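The Bread Supper at Urnolville

Every May, when the lilacs along the mill road were just about finished, the whole of Urnolville got together for the Bread Supper, and every May Fidelina Tamayo said it would be her last. She had been saying it for 15 years. She said it to the butcher, she said it to her sister on the phone, and she said it loudest of all to her own oven, a big cross old Dalsgaard that burned anything you put on the left side.

This time, though, she had gone and written it down. The letter was in her apron pocket, folded small, and all afternoon while she shaped the rolls she could feel it crackle against her hip. There were 320 rolls to get through, and she had promised herself she would hand the letter over before the last tray came out (or, well, maybe after, when people had eaten and were in a softer mood). 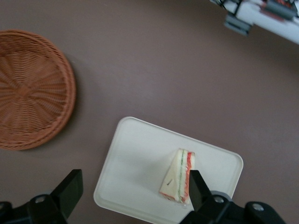 What Yurani Brought

Yurani Quintero turned up at four o'clock with flour already on her sleeves, which was a strange way to arrive at somebody else's kitchen. She was nineteen and tall and had a habit of starting her sentences in the doorway and finishing them at the sink.

"I tried your rye," she said, "and it came out flat as a slipper, so I tried it again, and then my mother made me open the windows."

"How long did you let it rest?"

"Was I supposed to let it rest?"

Fidelina laughed so hard she had to sit down on the flour bin. Then she got up, washed her hands again, and showed the girl how to press a thumb into the dough and watch how slowly it came back. They stood there longer than they could spare, pressing and waiting, while the light went gold over the Gronik hills and the first cars began pulling in on the grass. Yurani burned two rolls on the left side of the oven and ate them both herself, with butter, standing up.

By the time they carried everything across to the hall, Fidelina had forgotten the letter completely. She only remembered when she reached into her pocket for a handkerchief, and there it was, soft as cloth by now and smelling of caraway.

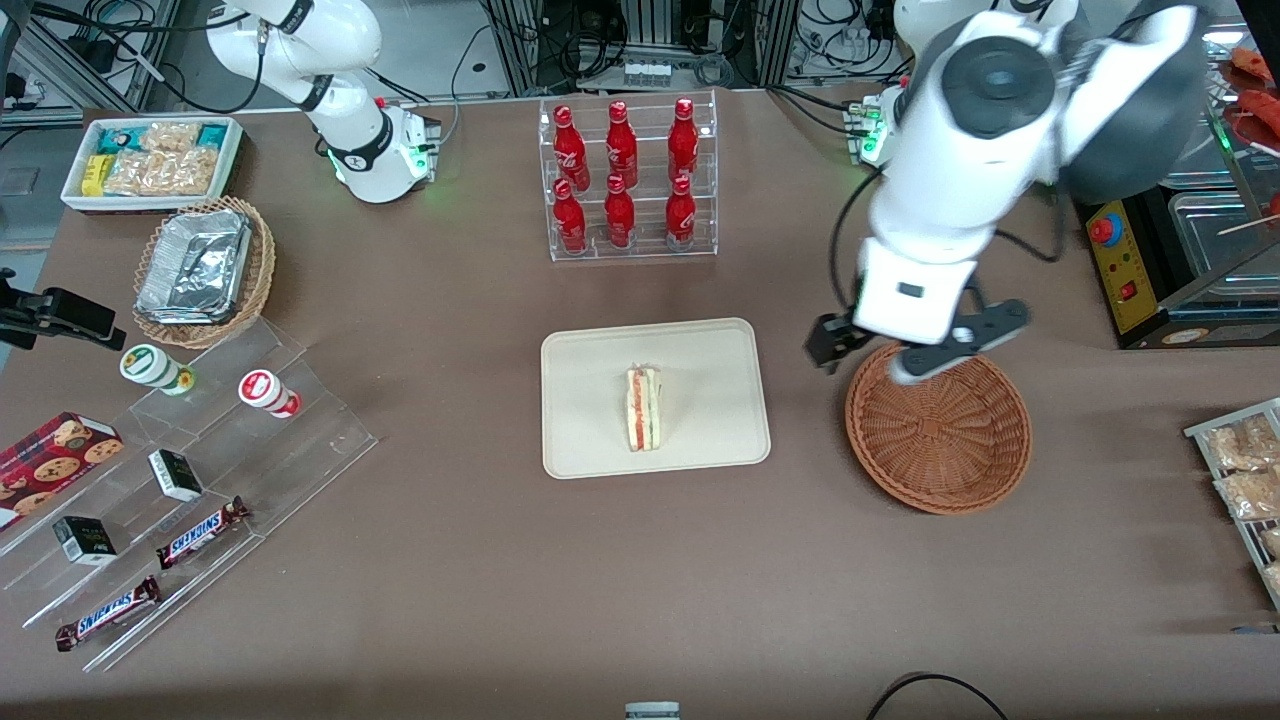
Aisling Scanlon wanted to know, with her mouth still full, whether the rye was a new recipe, and if so why they had all been made to wait so long for it.

"Ask her," said Fidelina, and pointed down the table at Yurani, who turned as red as a radish.

She tucked the letter back into her pocket and went to see about the coffee.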